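### 3.2 Container wear and the storage of small mixed items

The second part of the study concerns the metal bins used for small items that have no fixed place on the shelves. At the Jalside site these items are toys, imitation food and household pieces, returned together at the end of a session and sorted later. Earlier work on shared storage (Barbier and Gautier) treated the container as neutral and recorded only its contents. We consider the container as well, as its shape and surface affect how quickly a person can find an item.

Two container types were compared. The Bedura type is a shallow plastic tray with straight sides. The Deschamps type is a deeper metal bin with tall walls. Both were in daily use before the study began and were not cleaned or repaired for it. Staff were asked to return items as they normally would, without arranging them. Each container was inspected at the end of the session, and the inspector noted the resting place of every item, contact between items, and the condition of the floor and walls.

Wear was graded on a scale with 3 levels. Level 1 is a surface with isolated marks. Level 2 is a surface with many marks but no clear pattern. Level 3 is a surface on which the marks are concentrated in one region. Stains were recorded separately, as they do not follow the same pattern as scratches and may have a different source. No attempt was made to identify the material of a stain.

Sorting time was measured from the moment the sorter reached the container until the last item was placed on the shelf. Over 70 trials, the deeper bins took longer to empty than the trays. The difference was largest for small items resting in a corner, where the sorter had to reach over the wall. Items at the center were removed first in most trials, regardless of color. 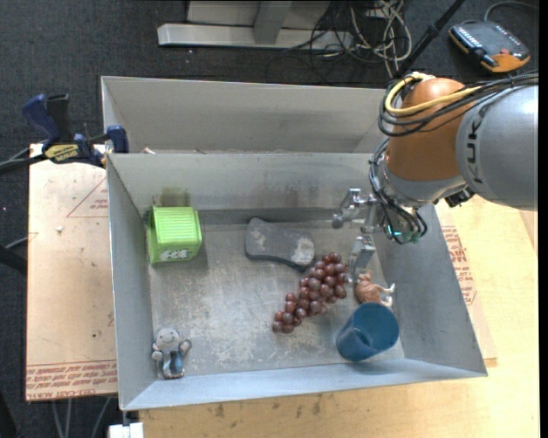
**Figure 2.** Metal bin with mixed small items.

Corner positions deserve separate treatment in the deeper bins. A slanted wall leaves little space for the hand beside a low object, and an item lying close to the wall is easily passed over. In Figure 2 the lime-green toy box occupies the back left corner and the small gray and blue figurine the near left corner, while the grapes touch the dark gray block. The scratches on the bare floor are densest in the center and toward the near side, and the bin was graded at level 3. The brownish smudges on the back wall were entered as stains.

The trays showed no comparable grouping of marks. Their floors were graded at level 2 in all cases, and corner items were removed no later than others. Results for the Brokance shelving, onto which both container types were emptied, are given in Section 3.3.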